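4.2 Standby drain and the late-night dip

The most exciting result of the whole study came from a part of the test we nearly left out. We had planned to look only at screen-on time, as most earlier work on mid-range phones does, but Elikem Kwofie suggested leaving the logging tool running overnight as well. The overnight logs gave us a far richer picture of how the two handsets, the Duton and the Melnyk, spend their charge when left alone.

Both phones use the same size of battery and the same make of modem, so we expected the standby curves to sit almost on top of each other. They don't! The Duton loses charge in a smooth, gentle slope from the moment its screen goes off. The Melnyk holds nearly flat for the first 90 minutes, drops sharply, and then holds flat again until morning. We saw this pattern in both towns where the phones were carried, Iltside and Imonholm, and on both of the mobile networks we tried.

The sharp drop lines up very well with the Melnyk's background sync. Its software saves up mail, photo backups and app updates and sends them in one go, whereas the Duton lets each app wake the modem when it likes. Grouping the work in this way is an old idea, and it was a real pleasure to see it show up so clearly in everyday use – the step in the curve can be picked out by eye, with no smoothing at all.

We then asked how much the signal matters. In Imonholm, where coverage indoors is weak, the Duton's modem woke more than 200 times on a typical night, and many of those wake-ups ended in a failed transfer that was tried again soon after. The Melnyk suffered far less, as it had fewer chances to fail. The settings used in the home part of the trial are listed in the appendix.

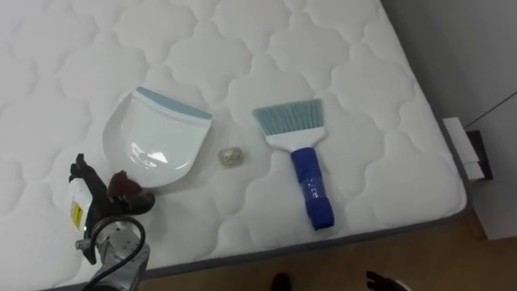
Figure 2. Home trial, Imonholm.

With the sync window on the Melnyk shortened to 30 minutes, the flat parts of the curve broke up into a staircase and the phone began to behave much more like its rival. This is a lovely check on our reading of the data, as the hardware stayed the same and only the timing changed. We'd be keen to see the reverse test on the Duton, but its software gives no way to group background work, and we did not want to alter the system files on phones that people were relying on each day.

Two limits should be kept in mind. The trial ran through June, so we can say nothing on how cold rooms affect either battery. Message alerts also skip the queue on both phones, and a person in several busy group chats will see less benefit from grouping – we return to this in Section 5, where the alert logs are split by app.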